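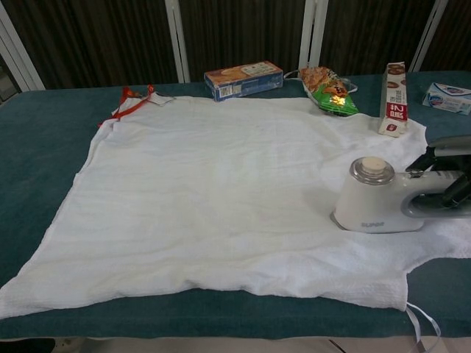
4. Steaming Cotton and Terry Fabrics

Support > Plakora Garment Care > Handheld Steamer > User Guide > Section 4

January
By Killian Hervieu, Product Documentation, Daltport

Search this guide Enter keyword or part number Go

This section covers steaming on a flat, padded surface. For hanging garments, see Section 3. Fill the tank and fit the steam head as described in Section 2 before you start.

4.1 Preparing the surface

1. Cover the table with a heat-tolerant pad or a thick folded cloth. Do not steam directly over varnished wood or glass.
2. Lay the item flat with the care label facing up. Check the label for a "do not steam" symbol.
3. Pull the corners out by hand. Large folds left in place will be pressed into the fabric.

Note: Steam can set some stains. Treat and wash marked items first.

4.2 Steaming

1. Place the unit upright on its base and connect the power cord.
2. Press the power button. The indicator flashes during warm-up and stays lit when the unit is ready.
3. Point the steam head away from the item and hold the trigger until the flow is even. The first burst may contain water droplets.
4. Set the flow switch to 2 for cotton and terry. Use 1 for blends.
5. Move the head slowly along the length of the fabric, keeping light contact. On terry, finish with one pass against the pile.
6. Release the trigger before lifting the head.
7. Let the item lie flat until cool, then fold.

CAUTION: Steam leaves the head at high temperature. Keep your free hand behind the head at all times. Do not tilt the unit past horizontal with the tank more than half full.

Note: The tank holds 200 ml. When the flow drops, release the trigger, unplug the unit and refill. Do not add scent, starch or vinegar.

4.3 After use

1. Switch off, unplug and allow the unit to cool completely.
2. Empty the tank and leave the cap open to dry.
3. Wipe the steam head with a damp cloth. Do not use abrasive pads.

In hard-water areas, run the descaling cycle in Section 6 every 2 months. The Han filter cartridge (sold separately) does not replace descaling.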